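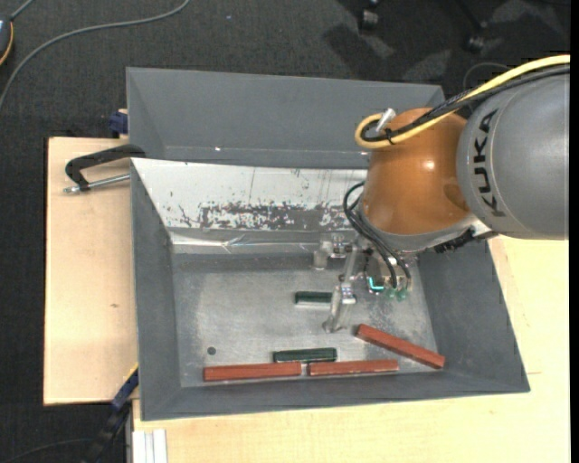
KUKA arm over a grey metal bin

Section 4: Filling, flushing and first use of your Isora drinking water station

Well done, the heavy lifting is over! By now your Isora should be hanging level on its wall bracket with the waste pipe connected and the front panel still off. Leave the panel off for now. This section takes you from a dry machine to the first proper glass of water, and it's a lovely moment when it comes, so don't rush the flushing.

You will need:
A bucket that holds at least 10 litres
The flat key taped inside the front panel
A dry cloth or some kitchen paper
The Teshome filter cartridge, still in its wrapper
A torch

Caution: Do not plug the station in until step 14. The chiller must never run without water in the tank.

4.1 Letting the water in

1. Check that the isolating valve under the unit is closed. The slot in the screw should lie across the pipe.

2. Turn the water back on at the mains, or at the floor valve if your building has one.

3. Open the isolating valve a quarter of the way with the flat key and stop. You'll hear the pipe fill.

4. Run a piece of kitchen paper round both push-fit joints and the elbow behind the tank. Paper shows up a weep that fingers miss.

5. If the paper stays dry, open the valve fully. If you find a damp spot, close the valve, push the pipe home until you feel the second click, and go back to step 3.

Note: The Isora is happiest between 2 and 5 bar. Many older buildings have a higher pressure than that first thing in the morning, when few taps are running. If yours does, fit the pressure reducer described in Section 3 before you go any further.

4.2 Flushing without the filter

The short blue bypass plug is already in the filter head when the unit arrives. Keep it there for the first flush. It lets any bits of pipe swarf or tape wash straight through to the drain, and your new cartridge will thank you.

6. Stand the bucket in the basin, under the bottle spout.

7. Hold the bottle button down until water comes. It will cough and spit for a while, and that is just air on its way out.

8. Once the flow is smooth, fill and empty the bucket twice.

9. Do the same at the bubbler. It is slower, so this is a good time to put the kettle on (from another tap!).

10. Shine the torch down the waste outlet while the water runs. It should clear as fast as it arrives, with no pool forming round the strainer.

4.3 Fitting the cartridge

11. Close the isolating valve and press the bottle button to let the pressure out of the head. Twist the bypass plug a quarter turn to the left and pull it down. A cupful of water will follow it, so have the cloth ready. Put the plug somewhere safe, as you'll want it again if you ever shut the station down for the winter.

12. Unwrap the cartridge and write the month on its label. "March" is plenty. Wet the two rubber rings with clean water, offer the cartridge up to the head and turn it to the right until the arrows meet.

13. Open the isolating valve slowly and run two more bucketfuls through the bottle spout. The first few litres may look grey. This is fine carbon dust from the new cartridge, it is harmless, and it goes quickly.

Caution: Never use grease, washing-up liquid or cooking oil on the rubber rings. They swell, and a swollen ring will leak.

4.4 Switching on

14. Plug in and switch on at the wall. The green lamp blinks for a minute or so while the station checks itself, then stays lit. The chiller starts soon after with a low hum.

15. Press MENU until the display reads SIZE and pick the bottle size most of your people carry. The factory setting is 498 ml, a touch under half a litre, which leaves a little room at the top for the lid. You can have any size up to 2000 ml.

16. Press MENU again for COUNT and hold RESET until the display shows nought. From now on it adds up every bottle filled. People love this number! One school had 1360 on the display by the end of its first half-term and put it in the newsletter.

17. Refit the front panel, hooking the top edge first, and do up the two screws underneath.

Leave the station alone for about an hour before you judge how cold it is. The tank chills from the bottom up, and drawing water off early only makes it start again.

Note: If your model has the Bratar hands-free sensor, wipe the little window with a soft cloth and wave a bottle beneath it. Water should start when the bottle is a hand's width away and stop as soon as it leaves. Shiny steel bottles sometimes need to come closer. You can make the sensor keener under MENU, REACH.

4.5 If something isn't right

Water comes from the bubbler but not the bottle spout: the hose behind the spout is kinked. Take off the panel and ease it into a wider bend.

The jet from the bubbler is too high or too low: turn the small brass screw on the left-hand side, a little at a time. Aim for an arc you can drink from without your nose getting wet.

Lamp shows amber: the filter timer hasn't been set. Hold FILTER until the lamp turns green.

Lamp shows red: the tank is low and the chiller has stopped itself. Check that the isolating valve is fully open, then switch off at the wall, count to ten and switch on again.

Loud rattle when the chiller starts: one of the grey transit clips is still on the compressor feet. There are two, both at the back.

For anything else, ring the Lernar helpline and ask for Ehsan Bangash or one of his team. Have the serial number from the inside of the front panel to hand. The line is open until 7 pm on Wednesday, for those of you who fit these after work.

Cleaning and care are covered in Section 5.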